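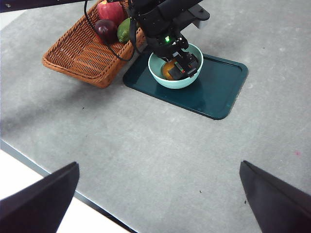
Frauke Diekmann has looked at the same star 1,319 times and would like it known that she is not tired of it. "I'm a bit tired of the parking," she says. "The star is fine."

The parking is at the top of Callus, a hill with a gravel turnout, a locked gate and a sky that used to be darker. The star is Algol, in Perseus, which dims every three days or so when a fainter companion passes in front of the brighter one. It then brightens again and goes on as if nothing had happened. Diekmann estimates its brightness by eye, writes a number in a notebook, and drives home.

She started in graduate school, in a subject that had nothing to do with the sky. A roommate had a pair of binoculars and a chart. "She told me there was a star that winked. I said I'd believe it when I saw it, and then it rained for most of October." When she finally caught a minimum she watched the whole thing from a fire escape, fading and recovery both, and missed an exam review she describes as optional.

The method hasn't changed much in a century or two. You pick one comparison star that looks brighter than your target and another that looks fainter, both of known magnitude, and decide where between them the target sits. Closer to the bright one? Halfway? Diekmann makes it sound like guessing the weight of a cake. "You get better," she says. "Then you get worse, and you buy glasses, and you get better again."

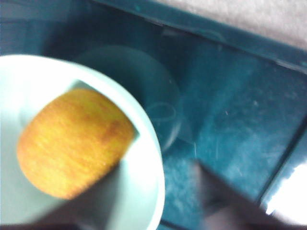

Her first rule is never to look up the predicted time of an eclipse before going out. It's a rule she breaks about as often as everyone else does. If you know the star is supposed to be faint at ten, you will see it faint at ten, and your notebook will be very tidy and not worth much. Red stars are a separate misery. Stare at one for long enough and it seems to brighten, so the advice is to take quick glances and trust the first. "Which is also how I bought my house."

She does own a telescope, a secondhand reflector that came with the name Lam painted on the tube by a previous owner. She has never found out whether Lam was the owner, the telescope or the start of a longer word. It gets used for the fainter long-period variables, the Mira type, which take the better part of a year to swell and shrink, and which reward a person who can stand being bored on a schedule.

Most of her observations go into the log kept by the Prenance circle, which has 40 members on paper and four on a cold night. The log predates all of them. The early pages are in three inks and several degrees of legibility, and one observer recorded the weather only as "no."

I asked the obvious question, which is whether any of it matters now that survey telescopes photograph huge stretches of sky and software does the measuring. She had clearly been asked before. Bright stars, she said, are a nuisance for big instruments, because they swamp the detectors. A star anyone can see from a driveway may be too much for a machine built to find things a million times fainter. And the old visual records go back well past any camera. If you want a long run of numbers made the same way, someone has to keep making them that way. 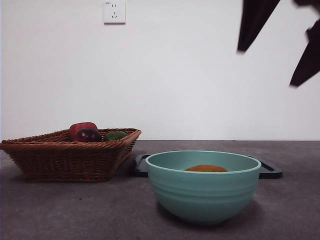 Roscoe Boateng thinks this is only half of the argument, and the flattering half. He moved to a small camera and a filter two winters ago and says his scatter dropped so far that he was embarrassed by his own back pages. Eyes differ, he points out, and so does the same eye before and after dinner. He still comes up to Callus. He just does his looking while the camera is busy.

Diekmann doesn't dispute the scatter. "Roscoe's numbers are lovely," she says. "Roscoe also spent most of last winter updating a driver." They have agreed to observe the same eclipses by both methods and compare afterward, an arrangement that has so far produced one good pair of light curves and several clouds.

She keeps the notebooks at home and copies them out in the mornings, with coffee, after the numbers have stopped seeming so impressive.

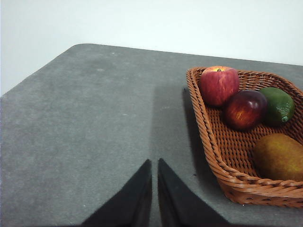 A gray tabletop and the white wall behind it.

For beginners she recommends starting with no equipment at all. Learn Perseus and Cassiopeia, pick out Algol, and compare it with its neighbors on every clear night for a month. Most nights it will look exactly the same, and you should write that down too. People leave those nights out, she says, and then nobody can tell whether the star did nothing or the observer did.

What about the night she finally gets bored? She thought about it. There is a star in Cepheus she has been meaning to get to — a slow one, with good comparison stars — and the turnout faces the right way for it. She'd still have to deal with the parking.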